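Research > Manipulation > Project log

1/ Some results from the bimanual insertion work, since people asked after the Posell talk. Setup: two arms, two multi-finger hands, one board, and a policy trained only on teleoperated demonstrations. No force sensing at the wrist.

2/ The question was narrow. Does the order in which the operator places the parts matter for what the policy learns? Most people, us included, let operators pick any order they like.

3/ We collected 281 demonstrations. Half the operators followed a fixed order. The other half chose freely. Same board, same parts, same controller gains. The code is a fork of Staten with the retargeting rewritten by Eugeniusz Szewczyk.

4/ Fixed order trains faster and looks better on the loss curve. It also fails worse. Move one part off its usual start position and the policy stalls over the place where the part used to be.

5/ Free order needs more steps – our runs settled at 900 epochs – but recovers from a displaced part far more often. The gap is largest on the narrow parts and close to zero on the round ones.

6/ Start poses vary between trials, and so does the layout of the blue parts on the board. Hands over or near the board:

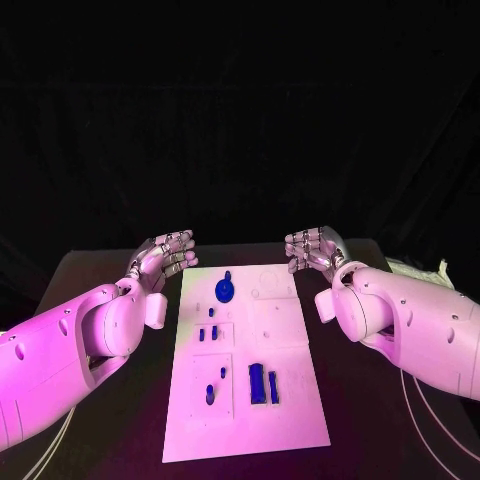
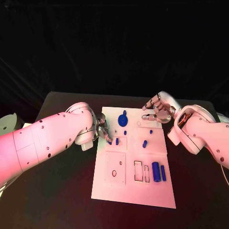 Known problems

7/ Thumb retargeting. The operator glove and the robot thumb do not agree near full flexion, and the error shows up as a small twist during the grasp. We dropped 22 demonstrations for this.

8/ Lighting. All training was done under one colored light. Under plain white light, success falls and we have not separated color from shadow yet.

9/ Next is a repeat on the Finerdale rig in April, with 2 new operators and the same parts. Fukuda's tactile pads go on after that, if the wiring fits.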